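**Do I have to report in-kind gifts to a local ballot campaign, or only the cash?**

I'm helping out with a small ballot measure group in Skundcombe. We want the town to keep its evening bus, and the vote is in June. I've ended up as the person who keeps the books, mostly because I own a spreadsheet and didn't leave the room fast enough.

The cash side I understand. We've had 37 donations, nearly all of them small, and I've got a name and address for each one. What's throwing me is everything that isn't cash. Tornari, the print shop on our main street, ran off 700 flyers for us and wouldn't take any money. A member's cousin gave us an old computer to keep the mailing list on. And Kragh, who have the hardware store, let us use their back room after 6 in the evening.

Does any of this go on the form? The town's instructions say "contributions of value" and leave it there. I'd hate to get our group in trouble over some flyers!

---

**Answer 1** (marked helpful)

First off, good for you for asking before the deadline, because most people write in here afterward. I kept the reports for a school levy group and then for a library one, and I had this same worry both times.

In nearly every place I know of, a gift of goods or services counts the same as a gift of money. You write down who gave it, the day you got it, and what it would have cost you to buy. So the flyers go on, at whatever Tornari would have charged an ordinary customer that week. Ask them for an invoice marked "no charge" with the usual price still showing. They won't mind, and you'll be glad of it later. 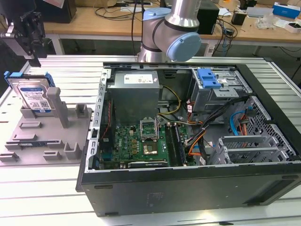
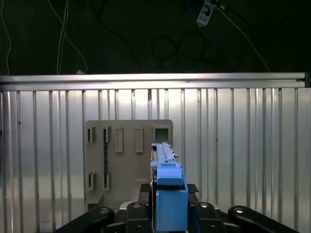 For used equipment, what goes on the form is fair market value, meaning what a willing buyer would pay for it on the day you received it. The price it sold for when new doesn't come into it. Look up a few similar used ones for sale, print the listings, and keep them with your records. Check that you're valuing the thing you really received, too – a desktop tower with its side panel off, like the one lying on the slatted table in the first picture, should be compared with other used towers and not with a full setup that comes with a screen and keyboard. Our library group put down a value for a whole set when we'd only been given the tower, and I had to file an amended report, which took me most of an evening and a fair amount of tea.

The back room is harder. Some towns don't count a room if the owner lends it to any group that asks, and others want the going rental rate. I'd call the clerk's office on that one, write down what they tell you, and note the time of the call. Clerks are generally lovely about this if you catch them before the rush.

Your own hours usually don't count, by the way, as long as you aren't being paid by somebody else to do the work.

---

**Answer 2**

just put everything down. nobody gets fined for reporting too much

---

**Answer 3**

I'd mostly agree with the long answer, but please check whether your town has a minimum. Where I live you don't itemize anything under a set amount, and it all gets lumped together on one line. When Bimetti's bakery sent rolls to our kickoff, they went on that line – about 9 dollars' worth, if I remember right.

Also look at whether your form wants in-kind gifts listed twice, once as money in and once as money out. Ours did, and it's the only way the totals would balance. I spent ages hunting for a mistake that wasn't there.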